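December, 14:10. Cabbage for the Atthorpe kraut trial, batch 27

Heads came in the morning from Etetti. The outer leaves of this lot are more dry than last time, so I removed two or three from each head before weighing. Batch total after trimming: 1162 g. Salt will be 2 percent, as we did for batch 4.

I keep the heads in the cold room until cutting – please do not leave them near the window again. The plates should be wiped before use, the pink one also. Table still has small dark specks, I will try the other cleaner.

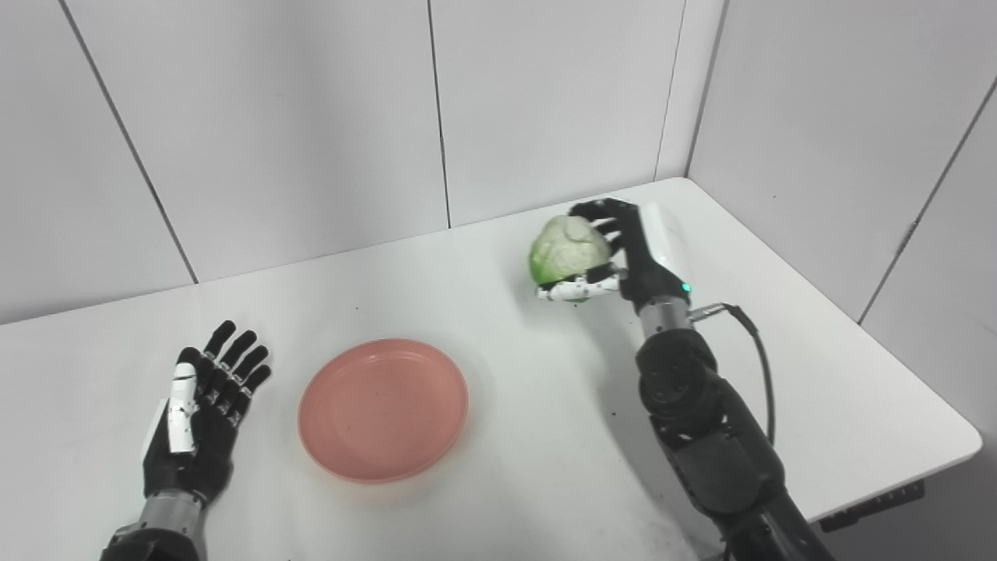 Green cabbage, held over the white table; pink plate still empty.

To do: ask Otitz for the finer blade, label the jars.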